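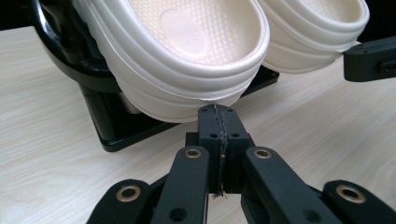

Bima, the two-handed shoe tidier: gallery

Hello again! Quite a few of you asked how the build is coming on, so I've put up a new page. Bima lives on a bench at the Ustgate shared workshop, and her one job in life is going to be putting shoes on a rack (and, I hope, taking them off again without flinging them at me).

Heel practice, Aug 17, 2024. One gripper at the heel of each clog, with the nearer one's fingertips closed together. I went for clogs because they're chunky, they haven't any laces, and the ridges down the sides ought to give the fingers something to hold.

You can see the brass-coloured rings in the linkage too. I'm very fond of those! Pádraig Moynihan talked me into using bushings there after I'd spent 15 evenings fighting sloppy joints.

The seam between the fingertips is looking ragged, with loose fibres sticking out at the end. New pads are next on my list, and Manuela Mancuso has offered me some rubber sheet to try. If you've got a favourite glue for that sort of thing, do leave a comment.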